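Home News Events Contact us

Darndale opens its doors to winter lunch clubs

Putura, the neighbourhood food charity, is delighted to share that its lunch clubs are coming back to Darndale this winter, with a longer menu and (by popular request) a proper pudding every time! Last year the clubs served 2,458 hot meals to more than 400 older residents, many of whom came for the soup and stayed all afternoon for the chat, the cards and a second cup of tea.

The new season is backed by Mousavi, the family bakery, which will be sending over fresh bread and rolls for every sitting, and we really could not be more grateful. 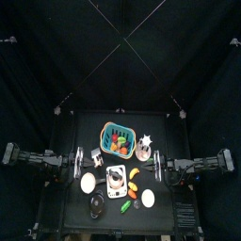
Darndale, 13 Jan 2019

Places are free and open to anyone over 60, and friends or carers are very welcome to come along too. Booking forms can be picked up at the library desk or from any Mousavi shop.

141 shares 0 comments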